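Clullik

A word list of 1,204 regional names for everyday objects, collected in Rillcombe and Bevgate by Natalie Dobson and Malcolm Whiteley. The two towns share a river and agree on very little else.

Files
words.csv - one row per word, 3 columns: word, meaning, town
disputed.csv - 208 rows where the towns claim the same word for different things

Known problems
Spelling follows whoever was talking. Ashworth is underrepresented, having stopped answering the door. Malcolm's entries for "bread roll" need merging; there are 30.

License
Use it freely. Please don't write in about "bread roll."
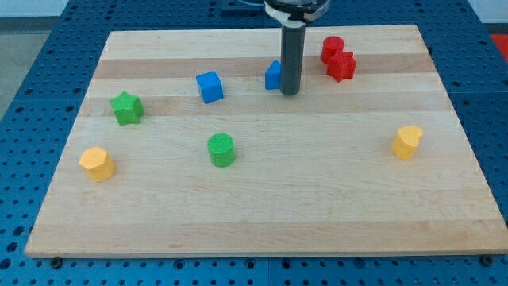
Colored shape blocks on a wooden board.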